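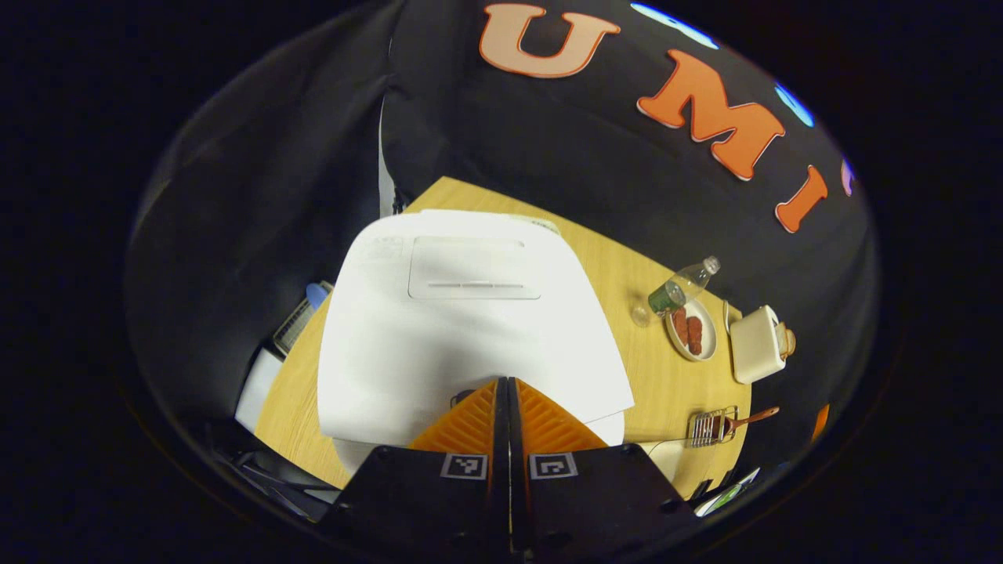
Lidby: Lo mismo nos pasaba a nosotros. El operador guía la pinza a mano, todo parece limpio, y al entrenar aparecen demostraciones en las que la apertura de los dedos salta de golpe justo antes del agarre. ¿Habéis mirado si se pierden los marcadores de los dedos en la fase de cierre?

Respuesta del equipo Grestthorpe

¡Buenísima pista, gracias! Era por ahí. Dejo el registro completo para quien venga detrás.

Ticket: anchura de pinza errónea en demostraciones manuales
Proyecto: Grestthorpe, tareas de cocina
Abierto: 24 de agosto de 2019
Prioridad: media
Estado: resuelto, pendiente de documentar

Síntoma
Al reproducir las demostraciones, la anchura calculada de la pinza es correcta en la aproximación y luego cae a cero o se queda congelada en el último valor válido. La política entrenada con esos datos cierra antes de tiempo y empuja la comida en vez de cogerla. La trayectoria de la muñeca sale perfecta – el problema está solo en los dedos.

Prueba A: iluminación
Repetimos la tarea con la exposición fija. La traza mejora un poco al principio, pero el salto sigue en el mismo punto del gesto. Descartado como causa principal.

Prueba B: velocidad del operador
Pedimos cierres más lentos, con una pausa breve antes de levantar. ¡Aquí ya se ve la diferencia! Los huecos de detección se acortan mucho, aunque no desaparecen. De paso, las demostraciones quedan más parecidas entre sí, así que nos quedamos con la pausa para siempre.

Prueba C: interpolación
El módulo Lekota rellenaba los huecos con el último valor conocido. Lo cambiamos a interpolación lineal con un hueco máximo de 12 fotogramas; si el hueco es mayor, la demostración se marca para revisión y no entra en el entrenamiento. 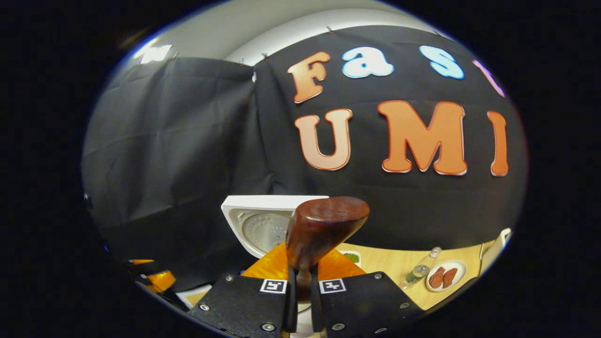
¿Hay que volver a calibrar la anchura cada vez que se cambian las almohadillas?
Conviene hacerlo siempre: cerrar del todo, abrir del todo y guardar los dos extremos antes de grabar nada. Con unas almohadillas nuevas el cero se desplaza, y ese error pasa entero a la política.

Causa
Dos cosas a la vez. La calibración era anterior al último cambio de almohadillas, y el relleno de Lekota escondía los fallos de detección, de modo que nadie los veía hasta reproducir los datos.

Solución aplicada
Calibración nueva, interpolación con límite y aviso sonoro en Ornley cuando un marcador se pierde durante la grabación. Lo del aviso es una maravilla: el operador lo oye y repite el gesto en el momento, sin esperar al filtrado.

Reprocesamos las 900 demostraciones ya grabadas. La gran mayoría se recupera sin tocar nada más y las marcadas se vuelven a grabar a mano.

Pendiente
Subir el script de calibración al repositorio.
Añadir la pausa antes de levantar a la guía del operador.
Probar lo mismo con agarres de objetos brillantes – Lidby, si tenéis datos de eso, ¡nos encantaría compararlos!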